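About us

Hi, I'm Zübeyde Bozkurt, and I started Pritau in the back half of a rented unit in Flestport with one bench, one second-hand arm and a very patient landlord. We write house rules for people who put robots to work near food, dishes and other everyday stuff, and then we try those rules out ourselves before we hand them over.

That last part matters a lot to me. I spent years on the receiving end of safety binders (big ones, with tabs!) written by folks who had plainly never had to wipe down a bench between runs. You'd get four pages on the emergency stop and not a word on who tops up the rice, or when the person doing it is allowed to reach in. So our rules start at the table and work outward.

There are seven of us now. Moya, our practice guide, is up to 149 rules, and yes, I know that sounds like heaps. Most clients only need 40 or so, and we sort out which ones over a cuppa and a walk around their floor. Sideck is the other half of what we do – it's the checklist that goes on the wall beside the machine, one side of one sheet, in type you can read without your glasses.

A few of the Moya rules people ask me about most:

Hands and fingers take turns. If a person is setting out cups or trays, the arm is stopped, and it stays stopped until they've stepped back behind the line and said so out loud.

Start with the real stuff. We like ordinary steel cups and bowls for trials, the kind you've got in your kitchen drawer at home. Foam blocks are fine for the first morning, but they won't teach you much about shiny rims.

Write down the state of the table. Marks, crumbs, stray grains, the lot. If the surface has a red smudge on it at the start of a run, that goes in the log, so whoever reads it later knows what they're looking at.

Slow near the bench. Full speed is for open air.

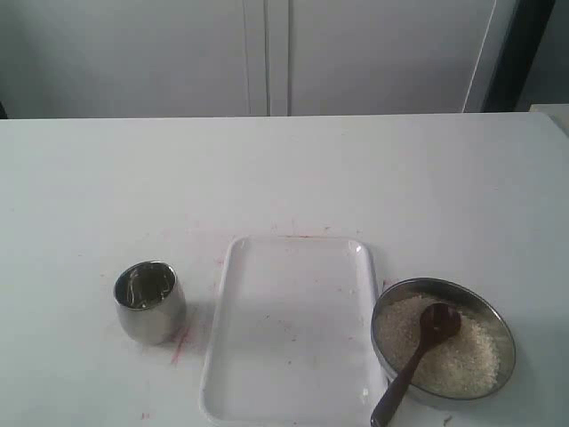
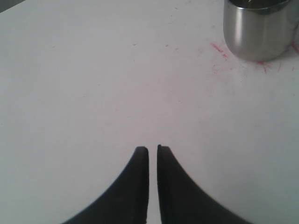 Photos: Pritau

The table rule gets the most grumbling, I'll admit. It's a bit of a pain when you've got a long day of runs ahead and everyone wants to get cracking. But we had a client last January who couldn't work out why their results went funny halfway through a week, and the only clue in 400 log entries was somebody's scribbled note about a new cleaning spray. Since then I've been a proper bore on the subject, and my colleagues have learned to let me go for a minute or two before changing it to something nicer.

Who do we work with? Commercial kitchens, small labs, a couple of colleges, and one family bakery that I won't name but whose finger buns are outstanding. Some of them have a whole engineering team. Some have an owner and a cousin who's good with computers, and I have a real soft spot for those jobs.

We don't sell robots and we don't take commissions from anyone who does. We're not a certifier either, so if you need a formal assessment under a national standard we'll help you get organised for it and point you to someone accredited.

If you'd like to visit, the Flestport workshop is open to clients most weekday mornings – closed shoes please, long hair tied back, and leave your coffee on the shelf by the door. Drop us a line through the contact page first so there's someone about to let you in.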